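Poline gripper finger kit, reviewed after 131 hours
Posted Fri 12 June

I bought two sets of the Poline replacement fingers from Tuldale in the spring, one for each arm on our bench cell. The stock fingers had worn at the tips and were letting small parts turn in the grip. The box holds two fingers, the brackets, the screws and a folded sheet that covers a different model.

Fitting took 20 minutes on the first arm and 13 on the second. Take the cable off the finger side before you loosen the bracket. I didn't the first time and had to route it again.
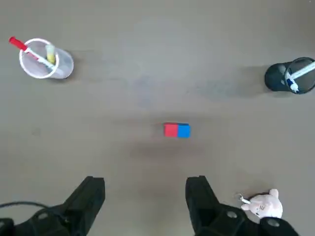

Wrist camera check with the new fingers on, two-color block ahead of the tips.

The flat tips meet squarely. After fitting, zero the gripper closed, then open it all the way and look for rubbing on the bracket. One of mine rubbed slightly and a few strokes of a file fixed it.
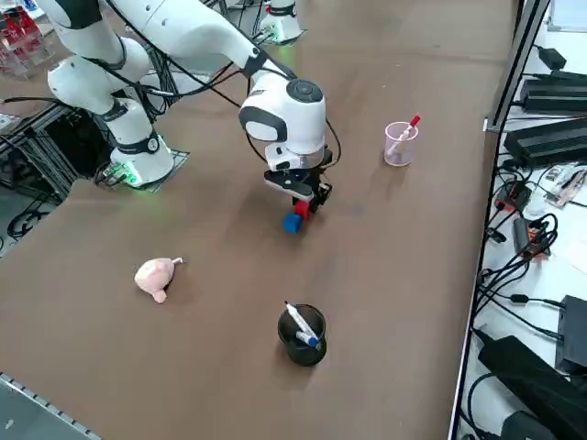

Grip force needs to come down from the old setting. I started where the worn fingers had been and it was too much for small blocks. I dropped it in steps until the part just held, then went up one step. The Becerra pads I tried before this needed the opposite.

Calibration is the slow part. Each arm gets its own offset, and the sheet says nothing on two arms sharing a table.
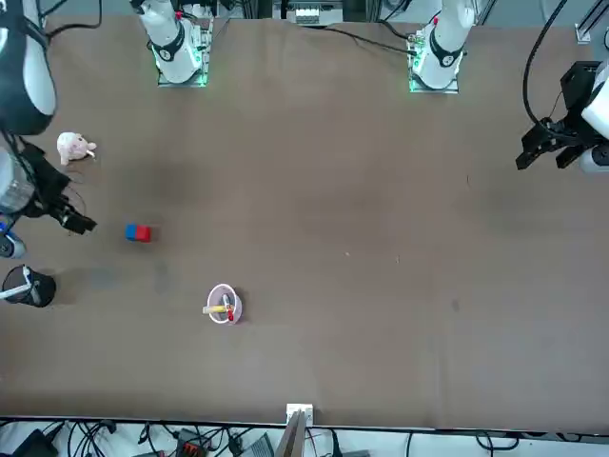
Wear is hard to judge this early. Tineck claims 2000 cycles for theirs and Poline gives no number at all. I test with whatever is on the table, and the pink plush pig, the clear cup and the red and blue block make a decent spread of soft, round and square. I'll check the tips again in July.

Four out of five. It loses one for the sheet.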